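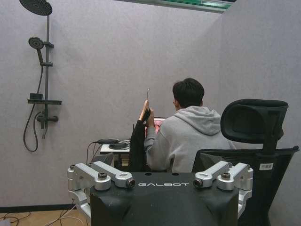
Gray hoodie, hood down, laptop open. February in one outfit.

I've been promising a hoodie thread for so long that a couple of you have started asking if I was okay, so get a hot drink and settle in. This is everything I know about buying, washing and fixing a plain hooded sweatshirt, and I know more than any grown person should.

First, the one I'm wearing tonight. It's a heather gray pullover from Umolar, the old heavy kind with the double hood, and I bought it at the thrift store on Sikder Street in Clinden for less than a sandwich. I put it on the kitchen scale (of course I did) and it came in at 830 grams. My newest one, a zip-up from a mall store, weighs 474.

Heavier doesn't always mean better, and I don't want you all running around with kitchen scales. But weight does tell you how the thing is going to hang. A light hoodie looks lovely on the hanger and then the hood flops down your back like a wet napkin. A heavy one sort of bunches up behind your neck and keeps you warm even when you aren't using it.

When you're shopping secondhand, check the cuffs before anything else. Stretch the ribbing out with two fingers and let go. If it springs back, wonderful, keep looking. If it just lies there, put it back, unless you like to sew, in which case hello, new friend, and we'll get to you further down.

Then turn it inside out and rub the fleece. Little hard balls all over mean somebody dried it hot for years. You can live with it, and I have, but it never gets soft again no matter what the fabric softener bottle says.

Oh, and smell the hood! Not the body, the hood. Hair products live in there forever.

Okay, washing. Cold water, inside out, zipped up if it has a zipper, and with the drawstring tied in a loose bow so it can't crawl back into its tunnel. I skip softener completely. My mother used it on everything we owned and our towels could not dry a spoon.

For drying, I lay mine flat on top of the folding rack with the hood opened out to one side. It takes forever. The hood and the front pocket are always the last parts to give in, so if you're in a hurry, flip the pocket out as far as it'll go and point a fan at it. Twenty minutes on low at the very end will fluff it back up — but only at the very end.

If the drawstring does get pulled out, you need a big safety pin and one episode of something you don't have to look at. Pin through the end of the cord, feed it in, scrunch, pull, scrunch, pull. Knot both ends before you celebrate. I have celebrated early. I have done the whole hood twice.

Now for my sewing people. Replacement ribbing is cheap and very forgiving. I get mine by the yard from Jivwood, who have a decent range of grays, and grays are harder to match than you'd think. Cut your new cuff a bit smaller than the sleeve opening and stretch it to fit as you sew. My first pair came out like little lampshades. I wore them for a whole winter anyway and got one compliment, from a child.

Elbows go next, usually on the side you lean on. I patch from the inside with a scrap of old sweatshirt and stitch it down by hand with thread one shade darker. Lighter thread shows up like chalk, and I can't explain it, but try both on a scrap and you'll see.

Someone asked me last time how many hoodies a person needs. I own five, I wear two, and the other three are waiting for guests who forget how cold this apartment gets after 9 p.m. They've all been borrowed. One went off to Clinden and came back cleaner than it left, so I suppose I should lend it out more.

One more and then I'll let you go. Please don't throw out a stained one. Bleach won't help on gray, it goes a sad yellow, but a dark dye bath covers nearly anything. Mine with the spaghetti sauce is navy now. The stitching is polyester and wouldn't take the dye, so it has pale gray seams all over, and I like it better than I did before.

Cuff tutorial is next, once I find my good scissors. If you have a favorite brand of heavy gray thread, tell me in the replies, I'm down to my last spool.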